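About Prunum

Prunum sells plum jam, plum butter and a plum vinegar that Kadir Altıntaş still calls an accident. He started with four trees behind a rented house and a pot borrowed from his landlady, Mrs. Hrynyshyn, who would like it back.

We moved to Jedov Street two years later, mostly for the parking. Last season we filled 2,377 jars and sold 1,509 of them. The rest make excellent gifts, as our relatives have learned.

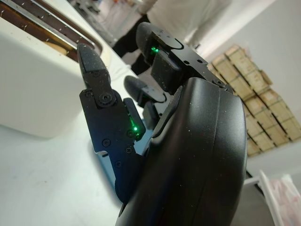
We use less sugar than most people expect and more lemon than Kadir admits to. Every batch gets tasted by two of us, and when we disagree it goes on the shelf marked "rustic" - same price.

The shop opens at 10 in the morning and closes when the bread runs out. Wholesale orders, please write before May.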